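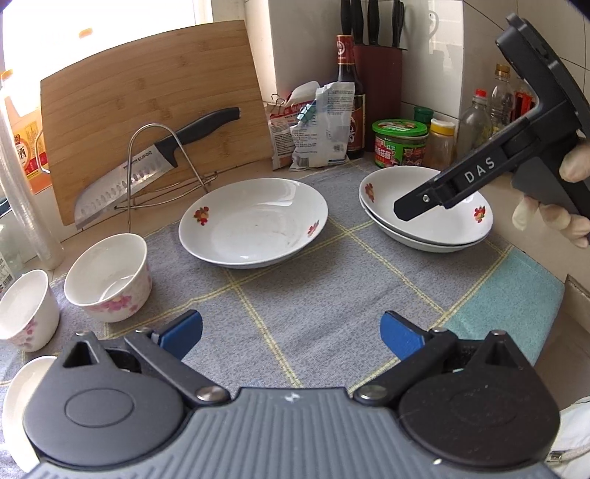

# Equipment planner wanted, part time, kitchen handling project

Carnix is looking for one person to plan and buy equipment for our kitchen work in Foststead. Start as soon as we can get you in. Contract runs to the end of December, may go longer, depends on the budget (which is partly what you'd be working on).

Posted October 4, 2023

## What we do

Hand-held grippers, ordinary kitchens, ordinary dishes. Operators work at the counter with bowls, plates, stacked plates. Recordings go to Pirix, our partner, who use them to train arm controllers. We own the hand tools and rent the arms. The rent-or-buy question has been open since spring and somebody needs to sit down and answer it.

## The job

- Write the equipment budget for next year. There is a draft. It's a spreadsheet with 29 tabs, you will want to start over
- Get quotes on gripper sets, spare finger pads, pivots, screws, chargers, storage cards. At least two suppliers per line, Manolakis is the current one for machined parts and they are good but slow
- Work out how many spare pads we need per kitchen. Right now we order when we run out and then everybody waits
- Dishes. Yes, dishes are equipment here. Order limit is 200 dollars without sign-off, and we want different shapes and depths, flat plates, deep bowls, shallow bowls with a rim, patterned and plain. Secondhand is fine
- Keep a list of what is where. Which set is in which kitchen, who has the charger
- Compare leasing two arms against buying one. Include service, shipping, insurance, and a table that doesnt wobble
- Short written report once a month, one page, plain words

## You

- Have bought stuff for a lab, workshop, school, restaurant, theater, anything like that. Robotics background nice to have, not needed
- Okay on the phone with suppliers
- Can read a parts drawing or willing to learn quick
- Good with spreadsheets. Formulas, not macros
- Able to get to Foststead twice a week. Rest from home
- Can lift a box of plates

Chinese reading is a plus, a few of our kitchens and some part suppliers work in it.

## Hours and pay

20 would be too few and 40 is more than we can pay for, so: 30 hours a week. 29 dollars an hour. Paid every two weeks. Travel between kitchens is covered, your commute to Foststead isn't. No benefits on this contract, sorry, we'll say so up front.

There is also a 1000 dollar set-up allowance for a laptop and desk if you need them. Stays with us when you leave.

## First month, so you know what you're getting into

Week one, visit the kitchens, look at the counters, talk to the operators. They know what breaks. Week two, count the spares. After that the quotes, and a first budget version with three columns: must have, should have, can wait. Pirix wants to see it before they commit there share for next year, so it does have to be readable by people outside the company.

## How to apply

Email the Carnix office, subject line "equipment planner". Send:

1. Resume, two pages max
2. A few lines on something you bought for work that turned out to be the wrong thing, and what you did then
3. When you can start

No cover letter please. Short call first, then a paid half day in Foststead where we go through the old budget together. We read applications as they come in and will stop when we find someone, so sooner is better.

Agencies, please don't.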